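Robot Rules! (the ones grown ups have to follow too)

So you want to know how people stay safe around a robot arm. Good. Lots of rules. Here are the big ones, quick as we can.

Rule one. Stay out of the reach zone. An arm can swing a lot farther than you'd think, so at the Wollex workshop in Clodby there's a yellow line taped on the floor. Arm on? Toes behind the line. Even if you dropped your pencil. Even if it's your best pencil.

Rule two. Know where the stop button is. Big, red, easy to smack. Anybody can press it, kids included, and you never get in trouble for pressing it. Never ever.

Rule three. Try it on the computer first. A pretend arm in a pretend room can bonk into a pretend table all day and nothing breaks. The Terkent team makes every new job run 80 times on screen before a real motor moves. One job took 3,198 tries! That was a sorting job and it was a stinker.

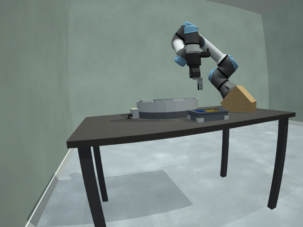
Then the real arm gets a turn, but slow. Snail slow. A grown up stands by with a hand near the button and watches the whole thing. If it does somthing weird, stop, back to the computer, fix it, go again. No skipping ahead because it's nearly lunch.

Rule four. Two people. Always 2, never one on their own. One runs the robot, one just watches. Watching is a real job and you can't do it while looking at your phone.

Rule five — lock it off before you touch it. Power off, key out, key in your pocket. A robot that's holding still might only be waiting for it's next instruction. Looks asleep. Might not be.

Who writes all this down? Engineers, mostly, in long books called standards. The MacAulay club made a short version for ages 12 and under, fits on one page. Ask your teacher to print it.

Next time: what happens when a robot drops an egg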